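Gripper Comparison, Second Round

Jul 2, 2019

The first round of this comparison, completed in May, left two grippers under consideration: the Silham parallel model and the Flindoda three-finger model. Both were mounted on the same arm and driven by the same Grokolex controller, running firmware 2203. The wrist camera was not changed between rounds.

Each gripper was given 100 attempts, divided among small food items, dishes and cookware. An attempt was recorded as successful when the item was lifted clear of the table and held for 8 seconds.

The Silham gripper performed well on rims and handles. Its flat pads closed squarely on the colander handles and on the edge of the mug, and few corrections were required. It was less dependable with the strawberries, which tended to roll before the pads met. Reducing the closing speed to 40 percent improved this considerably, at some cost in time.

The Flindoda gripper handled the fruit with little trouble. The large plate was another matter. Its fingers need clearance beneath the rim, and the plate offers very little. I have asked the supplier whether thinner fingertips are available and have not yet received an answer.

A Khoo overhead camera was also tested. Its color was steady, but pale dishes against the white tabletop gave weak edges, and the plate was at times located a little off center. Lowering the exposure helped. A darker table surface would probably help more, and I intend to order one.

The toaster oven has so far been used only as an obstacle. Pulling the door by its bar handle is planned for the third round, with the Silham gripper tested first.

This site uses cookies to improve your experience. By continuing to browse, you accept our cookie policy.
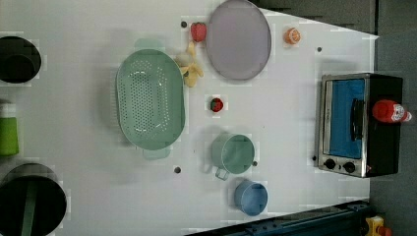
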